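Dinmont cell

The Dinmont cell is a bin-picking workstation built around a single KUKA arm and two sheet-metal bins. It was assembled by Leobardo Olvera at Silterness and has been in its present layout since May 2020. The controller software, Duko, is maintained separately.

Setup

The bins are clamped at the corner where they meet. After any change to the clamping, the bin corners are touched off with the arm in manual mode and the offsets are entered in Duko. The cell is then run for 40 trial picks at reduced speed. An offset error of more than 15 mm calls for a full recalibration of the base frame.

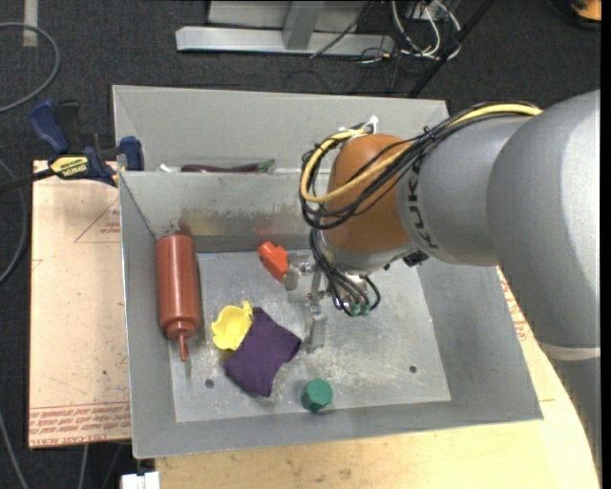
Arm and gripper over the front bin of the Dinmont cell. The cables loop around the orange-brown wrist joint.

Cable dressing

Cables are routed outside the arm and need slack at the wrist. Too little slack strains the connectors at full rotation; too much allows the loop to catch on a bin wall. The slack is checked with the wrist turned to both limits, and ties are replaced every 155 hours of operation.

Gripper maintenance

Finger pads are cleaned with alcohol and changed when the surface hardens. A procedure written by Mounir Soliman in July added a torque check of the finger screws after each pad change. Results are entered in the Kettunen log under part number 1824.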